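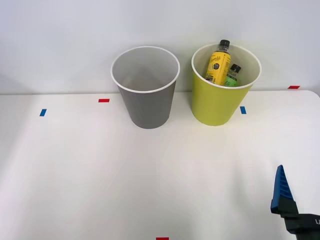 Randex 薄手ライナー 16型
小型ごみ容器用 高密度ポリエチレン製内袋

製品概要

Randex 薄手ライナー 16型は、事務室、会議室、洗面所、診察室などで使用する小型ごみ容器のための内袋です。原反は高密度ポリエチレン(HDPE)のインフレーションフィルムで、底部は星形シール、巻き取りは芯なしロールとしています。紙くず、包装材、ペーパータオルなど、軽量で突起の少ない廃棄物を想定して設計しました。厨房の生ごみ、ガラス片、金属くずには同じ Randex シリーズの厚手品を選定してください。

販売元は Prernham、製袋およびロール加工は Herkarby 工場です。

主な仕様

品名:Randex 薄手ライナー 16型
対応容量:約16リットル
材質:高密度ポリエチレン(単層)
呼び厚さ:17マイクロメートル
色:半透明(無着色)、白
底部形状:星形シール
開口部形状:平切り(取っ手、ひもなし)
巻き形状:芯なしロール、ミシン目カット
入数:1ロール100枚、1箱2000枚
保管条件:直射日光を避け、屋内常温
用途区分:一般廃棄物、事業系廃棄物の内袋

呼び厚さはフィルム1枚あたりの値です。袋を平らに畳んだ状態で測定すると2枚分の値になりますので、受入検査の際は測定方法をご確認ください。

材質について

ポリエチレン袋に用いられる樹脂は、高密度(HDPE)、低密度(LDPE)、直鎖状低密度(LLDPE)に大別されます。本製品に使用する高密度品は結晶化度が高く、同じ厚さで比較した場合に引張弾性率と引張降伏強さが大きくなります。薄くしても荷重で伸びにくいため、軽いごみを入れる小型容器に適しています。触れるとシャカシャカと音がするのはこの樹脂の特性で、品質上の異常ではありません。

一方、引き裂きに対する強さには方向性があります。フィルムの成形方向(袋の縦方向)に沿った裂けは、一度始まると伝播しやすい傾向があります。容器の縁に欠けやバリがある場合、または割り箸、結束バンドの切断片、クリップ類を多く捨てる場所では、LLDPE製の厚手品が適します。

低密度品は柔らかく透明性に優れますが、同等の荷重を受けるにはより厚いフィルムが必要になります。樹脂使用量の削減を優先する施設では高密度品、内容物の目視確認を優先する施設では低密度品を基準に検討してください。

底部シールの構造

星形シールは、両側から折り込んだ筒状フィルムをまとめて底部で溶着する方式です。開いたときに底が円に近い形で広がるため、円筒形や先細り形の容器に沿いやすく、角にすき間が残りにくい構造です。平底シールに見られる両端の隅がないので、液体が少量たまった場合も隅部への応力集中が小さくなります。

ただし、溶着部はフィルムが重なった厚い部分になります。ロールから切り離した直後に無理に引き広げると、溶着線の際で薄く伸びることがあります。手を入れて底を軽く押し広げてから容器に入れてください。

ガセット折りの仕上がり幅は平袋より狭くなりますが、開いた状態の口周りは同じ原反幅の平袋と変わりません。カタログの数値を他社品と比較するときは、折り幅か展開幅かを必ずそろえてください。

容器への適合

内袋の適合は、容器の公称容量だけでは判断できません。次の手順で寸法を確認します。

(1)容器の口の外周を巻き尺で測る。円形の場合は外径に円周率を掛けてもよい。
(2)縁に巻きや張り出しがある容器では、最も太い箇所で測る。
(3)測定値を2で割る。これが平らに置いた袋の最小幅になる。
(4)容器の高さに底の半径を加え、さらに折り返し分を加える。これが必要な袋の長さになる。

袋の幅が最小幅を下回ると、口に掛ける際にフィルムが伸び、縁の位置から縦に裂ける原因となります。反対に幅が大きすぎると、折り返しが落ち込み、ごみの重みで袋全体が容器内へ引き込まれます。余った口を後ろで軽くねじるか、容器付属の押さえ輪を使用してください。押さえ輪付きの容器では、輪の内側にフィルムを通してから外へ折り返します。

ふた付き容器の場合は、折り返し部分がふたのヒンジや開閉機構に触れないことを確認してください。ペダル式の容器で内容器が独立しているものは、外容器ではなく内容器の外周を測ります。角形容器にも使用できますが、星形シールの特性上、底の四隅には沿いません。

使用方法

ロールの端を引き出し、ミシン目に沿って切り離します。切り離しは片側から行うと途中でずれにくくなります。高密度フィルムは密着して口が開きにくいことがあり、その場合は開口部を指先で横方向にこすってください。乾燥した時期は静電気でフィルム同士が吸着しやすく、指先を少し湿らせると開けやすくなります。

袋を容器に入れ、口を外側へ均等に折り返します。底まで袋が届いていない状態で使用すると、最初に入れたごみの重さを折り返し部だけで支えることになります。袋と容器の間に空気が残って膨らむときは、折り返しの一部を持ち上げて空気を抜いてください。

回収時は折り返しを起こし、口をまとめて持ち上げます。容器内面に袋が密着している場合は、まっすぐ引き上げずに容器をわずかに傾け、空気を入れながら外します。口の結束には片結びが適します。内容物は容器の縁より下までとし、結びしろを確保してください。

替えのロールを容器の底に入れておく運用は可能ですが、容器の底に水分が残っているとロール外周が汚れます。清掃カートに専用の掛け棒がある場合は、芯なしロール対応の受け皿型ホルダーに交換してください。芯がないため棒には通せません。

色の選定

半透明は内容物の種類がおおよそ判別できる程度の透け方です。分別回収を行う施設で、袋を開けずに混入を確認したい場合に適します。文字が読める透明度はありません。

白は隠ぺい性を目的とした仕様で、洗面所や診察室など、内容物が見えないことが望ましい場所に使用します。白色顔料を練り込んでいるため、樹脂のリサイクル工程では無着色品と区分される場合があります。

自治体によっては、事業系廃棄物の外袋に色や透明度の指定があります。本製品は内袋用であり、指定袋の代わりにはなりません。内袋としての使用の可否も地域ごとに異なりますので、排出先の基準に従ってください。

発注数量の考え方

年間使用量は、容器の数に交換頻度と稼働日数を掛けて求めます。容器ごとに交換頻度が異なる施設では、洗面所、執務室、共用部のように区画別に計算し、合計してください。汚れたときだけ交換する方式に切り替えた施設では、従来の定期交換時の使用量をそのまま発注に用いると過剰在庫になります。

ミシン目の切り損じや落下による廃棄も見込みますが、見込み率は現場の実績から設定してください。ロールを開封したまま複数の用具庫に分散させると在庫の把握が難しくなるため、箱単位の保管場所を1か所に決め、ロール単位で払い出す方法を推奨します。

保管と経時変化

未開封の箱は、パレットまたは棚の上に置いてください。床に直接置くと段ボールが吸湿し、下段の箱がつぶれてロールが変形します。変形したロールでも袋の性能は変わりませんが、巻き癖により引き出しにくくなります。

ポリエチレンは紫外線で徐々に劣化します。窓際に長期間置いたロールは外周の数枚がもろくなることがあり、その部分は除いて使用してください。溶剤、殺虫剤、芳香剤と同じ棚での保管は避けます。フィルムは臭気成分を吸着しやすい性質があります。

使用上の注意

・熱い灰、たばこの吸い殻、加熱した調理器具の拭き取り紙を入れないでください。
・鋭利なもの、注射針などの感染性廃棄物には使用できません。
・食品を直接包む用途には使用できません。
・窒息のおそれがあります。乳幼児の手の届かない場所に保管してください。
・火気の近くで使用、保管しないでください。
・液体を多量に入れた状態で持ち上げないでください。
・ミシン目の付近に指を掛けて容器から引き抜かないでください。

廃棄

使用前の不良品や端材は、汚れがなければプラスチックとして再資源化できる場合があります。使用後の袋は内容物の区分に従って排出してください。梱包材は段ボール箱と紙ラベルのみで、ロールの個別包装にフィルムは使用していません。

旧製品 Sandhu からの変更点

Sandhu 薄手ライナーをご使用のお客様は、本製品へそのまま切り替えられます。対応容量と呼び厚さに変更はありません。変更したのは底部と巻き形状で、平底シールを星形シールに、紙芯付きロールを芯なしロールにしました。紙芯用の壁掛けホルダーは使用できなくなります。

ロール端の止めテープは廃止し、紙帯に変更しました。紙帯には品番と製造ロットを印字しています。旧製品と新製品を同じ用具庫で併用する期間は、紙帯の有無で識別できます。

よくあるお問い合わせ

シールの際に白い筋が見えますが不良ですか。
溶着時にフィルムが伸びた跡で、漏れがなければ使用できます。穴や未溶着が見つかった場合は、該当の袋と紙帯を保管のうえご連絡ください。

消臭剤や抗菌剤は入っていますか。
配合していません。

厚さを指定した特注はできますか。
Herkarby 工場での別注となります。最小製造数量は色と寸法により異なり、見積り時に回答します。印刷は対応していません。

ロール単位で購入できますか。
出荷は箱単位です。評価用の見本はロールからの抜き取り品を枚数指定で送付します。見本には紙帯が付きません。

1箱に2色を混載できますか。
できません。箱ごとに単色です。

お問い合わせ

Prernham 清掃資材部 技術窓口
担当:Brijesh Singhal

適合確認をご希望の場合は、容器の口の外周、高さ、底径、押さえ輪の有無をお知らせください。不具合のご連絡には、紙帯に記載の製造ロットが必要です。

記載内容は2019年4月29日現在のものです。仕様は改良のため変更することがあります。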